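Lolley Coil Hair Tie, Black
From the Boletside everyday range
Sold in packs of 5 or 10

If you have ever pulled an ordinary elastic out of your hair at the end of the day and taken a fair bit of hair along with it, you will understand why we started carrying these, and why we have kept on carrying them even after the shelf they used to live on got given over to scarves. The Lolley is a spiral hair tie, the kind that looks like an old telephone cord joined up into a ring, and it holds with a lot of soft little loops instead of one tight band. People with thick hair love it. People with very fine hair tend to wrap it one extra time and then love it too!

We sell it in black with a glossy finish, and we've been asked many times for brown (it's coming in May, we hope, though our supplier Stavunby has told us that before).

How to wear it
Gather your hair, slide the coil over, twist, and go around again. Two or three turns is plenty for a ponytail. For a bun, stop halfway through the last turn and tuck the ends under. It will feel looser than you are used to, and that's fine, so please don't keep winding until it's stretched flat.

When it gets baggy
Every coil relaxes with use. Drop it in a cup of hot (not boiling) water for 2 minutes, fish it out with a spoon, and leave it on a towel to cool. Most of them draw back in nicely. Wash with a drop of dish soap whenever you like, and keep them away from hair oil if you can.

Where they end up
We know perfectly well that hair ties don't stay in the bathroom. They go in the tray by the door, on the desk, in the bottom of a bag, in among the key rings and whatever else comes out of a pocket. The coil is easy to find by feel and easy to hook out with one finger, and a small dish with low sides suits it better than a drawer. If you like to keep things together, the Nutsugah catch-all dish is on its own page and takes a whole pack with room left for your keys.
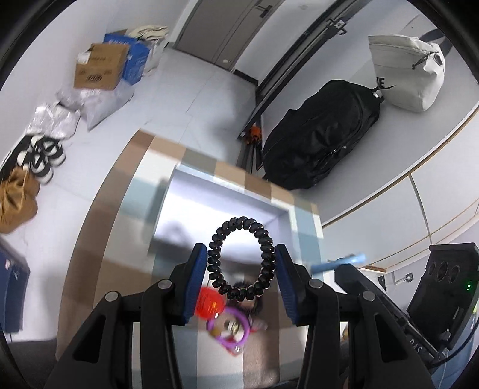 Black coil hair tie, with a purple ring and a small metallic keychain piece below.

Details
Color: black, glossy
Style: spiral coil, closed ring
Packs: 5 or 10
Care: hand wash, air dry

From our customers
"I bought the pack of 10 so my daughter would stop borrowing mine, and now she has eight of them and I'm back here ordering again. They don't leave that dent when I take my hair down for dinner." Tsung-han Tu

We have sold nearly 2,200 packs so far, and unopened packs can always come back to us for an exchange. Just put your order slip in the envelope.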